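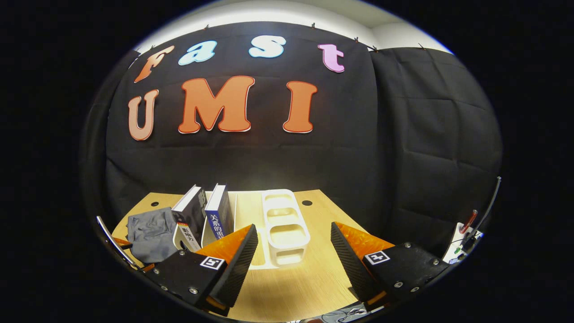 ok so I finally hung blackout curtains in my bedroom and I have thoughts, buckle up

Background: there's a streetlight right outside my window and the city swapped the bulb in February. The new one is basically the sun. I was waking up at 4 am every night convinced I'd missed my alarm

First attempt was the cheap kind from the discount store. Thin as a T-shirt! You could read a book behind them. Back they went

Then my coworker Aurelia told me to skip curtains and buy plain black cloth by the yard – the heavy stuff, theater people use it. I got mine at Ganavo for $20 and the guy at the cutting table was so patient with me (I'd measured the window in my head, do not do this)

Things I learned. Go way wider than the window. Light comes in the sides more than anywhere else, so I went 2 feet past the trim and it made a huge difference

Also wash it first! Mine shrank and I'd already hemmed it. So now there's a little gap at the bottom and I've got a rolled up towel on the sill. Very classy bedroom

Iron it or don't, I guess? I hung mine straight out of the package, creases and all, and told myself they'd drop out. It's been three weeks. They have not dropped out

Someone asked about lint – yes, it's bad. Black fabric plus one orange cat. I go over it with a damp rubber glove and that gets most of it

Anyway I slept until 8 this morning and nearly cried. My neighbor Trilok wants to do his kid's room next so we're going back for more cloth, and this time I'm bringing a tape measure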